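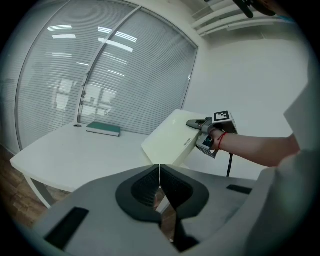
Issue 31, page 62

Hand-held grippers, the Chala pair

Our shop in Gamham had money for one new thing this year, and I wanted it to be an arm. I'm so glad we bought the Chala hand-held grippers first! You can start collecting pick-and-place work with them on an ordinary office table, a white box and a book for props, before you've settled on which arm you're paying for.

The fingers are my favorite part. Each one carries two black textured pads with a mesh-like surface, and they hold on to slick cardboard better than the smooth ones on our old set (which I've happily given away). The gray plastic housing looks bulky, but my wrist was fine after a long October afternoon. The marker cube sits up on top of the gripper, and I'd plan your table layout around keeping it clear of your sleeve.

Now the budget side. We ordered through Plullonbridge, and spare pads came to $155 for the year, a line I had left off the plan completely. Put it in. Buy 2 grippers together if you can, as so many jobs want one hand to steady and one to push, and the second shipment took 31 days when a friend's lab in Tidmont tried ordering them separately.

Gripes: the housing picks up scuffs fast, and the manual is thin on calibration. I'd also like a carrying case at this price.

Would I buy them again? Yes, and the arm can wait until spring.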